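ponderham-open-day

Teleoperation runs recorded in simulation at the Porgate open day, June

Contents
Overview
What visitors did
Files
How success was marked
Known problems
Use and contact

Overview

This repository holds 798 episodes driven by visitors to the Porgate open day. Everything was done in the Ponderham simulator. Visitors sat at one of the two stations in the front hall, put both hands on the controller, and moved a simulated arm with a two-finger gripper through a short lab handling task. Most had never driven an arm before. A few came back for a second or third turn, and their later runs are in the set too.

The demonstration ran from 10 a.m. until the hall closed at 4 p.m. Vilmos Virág ran the stations and wrote this card.

What visitors did

Each visitor got a spoken introduction, one practice run that was not saved, and then up to three saved runs. The time limit was 60 seconds per run. A bell sounded at the limit and the arm stopped where it was.

The instruction was read aloud from a card and is stored as text with every episode. Wording was kept the same all day except for a change just before noon, when "tip rack" became "rack" — several visitors had asked what a tip was. Episodes before the change have instruction_version set to 1, the rest have 2.

Room models, lighting and the placing of loose objects were changed between runs by the randomizer. Visitors could not choose a layout. 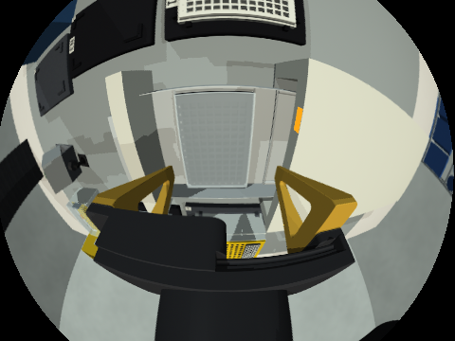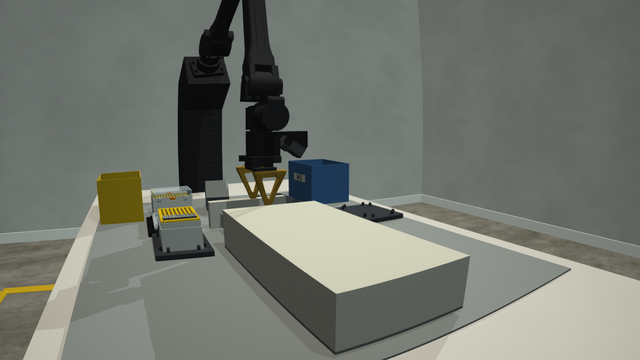 Zübeyde Değirmenci wrote after the open day that the practice runs should have been saved as well, and that first attempts by people who have never touched a controller are harder to find than good ones. She would also like to see the visitor's age band recorded next time, if people agree to it. The practice runs are gone and can't be recovered. Saving them is on the list for the next demonstration.

Files

episodes/ has one folder per run, with the camera streams, joint positions, gripper opening and controller input.
index.csv has one row per run: station, time of day, instruction_version, visitor number, result.
layouts/ has the simulator settings needed to rebuild each starting state.

Streams are stored at 20 frames per second. A full-length run comes to 1,200 frames.

How success was marked

The station operator pressed a key for yes or no at the end of each run. There was no automatic check. Runs where the operator forgot are marked "none" and should be left out of any success rate.

Known problems

Station two dropped controller input for a short stretch after lunch. The gap shows as a flat line in the input file while the arm holds still.

Visitor numbers restart from 1 at each station, so use station and number together.

Some runs end early when the visitor let go of the controller. They are kept, with the result as marked.

Use and contact

Free for research and teaching. Please name the Porgate open day as the source. No names, voices or pictures of visitors were recorded. Questions and corrections go to the issue tracker — Vilmos reads it most mornings.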